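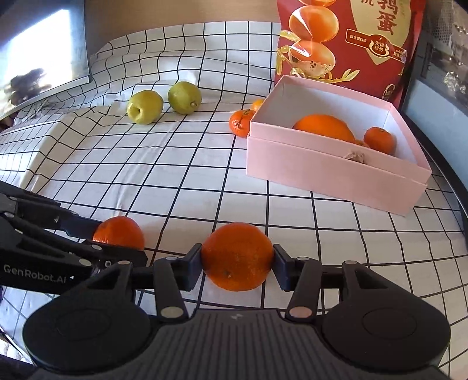 Reducing Fruit Waste in School Lunch Programs: A Study of Three Cafeterias in Pluvordale

By Mudassar Shaikh
Monday, July 11, 2022
3 min read

Abstract

This report examines how much whole fruit is discarded uneaten at lunch in three Pluvordale schools and considers whether the way fruit is served affects the amount thrown away. The work was completed for the Applied Food Studies course under the supervision of the Edholm Program.

Background

Each student who takes a full lunch in the district must also take a serving of fruit. Kitchen staff at all three schools reported that oranges came back more often than apples or bananas. Younger students in particular were said to have trouble with the peel, and the lunch period is 25 minutes long, including time in line.

Method

Discarded fruit was collected at the tray return over ten school days. An item was recorded as wasted if more than half of it remained. During the first week, all fruit was served whole. During the second week, oranges were cut into wedges before service, and the other fruit was left unchanged. Menus were otherwise kept the same. Students were not told the purpose of the collection.

Results

A total of 1,147 oranges were served across the three schools in the first week, and 333 of these were recorded as wasted. In the second week the kitchens prepared the same number. The equivalent of 89 whole oranges was returned, calculated by weight. The drop was largest at Nultetti Elementary and smallest at Zaidi Middle School, where many students had already been taking oranges out of the cafeteria to eat later. Waste of apples and bananas changed very little.

Discussion

The results suggest that preparation time is a barrier for younger students. Cutting fruit does add to the work of the kitchen – staff at Nultetti began their shift earlier during the second week – and cut wedges that are left over cannot be offered again the next day. Whole oranges can. A fair comparison of cost would need to include both labor and unserved stock, which this study did not measure.

Two further limits should be noted. Fruit carried out of the cafeteria was not tracked, and the weather was unusually warm during the second week, which may have made oranges more appealing.

Recommendations

Elementary kitchens should offer wedges on at least two days per week. Middle schools should continue to serve whole fruit. A longer trial beginning in September would allow labor hours to be recorded.

Related reports
Milk Temperature and Student Choice at Lunch
Composting at Zaidi Middle School: First-Year Review
Lunch Line Wait Times in Pluvordale Schools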